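Home | Services | Displays | FAQ | Contact

Artificial Flower Displays: Frequently Asked Questions

Who may request a display?
Any office or reception area within the Siltetti building may apply. Requests should be sent in writing and must name the person responsible for the area.

What kinds of stems are available?
The current stock includes tulips, red blossom sprays, white blossom branches and tall foliage with long green leaves. All stems are artificial. 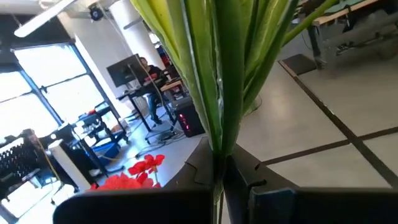 Workplace Services, Floral Displays Team

Is there a charge?
Standard displays are supplied without charge. Displays for external events are charged at £45 each, payable before collection.

How are stems chosen?
Stems are laid out on a flat surface before they are arranged, so that lengths and colours can be compared. Foliage is normally placed first and the larger blooms afterwards. Applicants may state a preference for colour, but particular stems cannot be reserved. 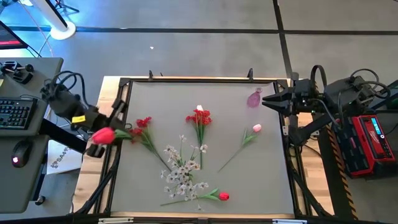
Small vases are best suited to one or two stems, and branching sprays should be given a wider container. Water must not be added in either case.

How should a display be cleaned?
Leaves and petals should be dusted with a soft, dry cloth. Please do not use sprays or polish. Stems which have become bent should be returned to the team and should not be straightened by hand.

How long may a display be kept?
Displays are issued for 8 weeks. Extensions may be granted by Floarea Enache on request.

Whom should I contact about damage?
Please report any damage to Gordon Boychuk in Room 107, quoting the name of your area.

Page last reviewed: 04/09/2025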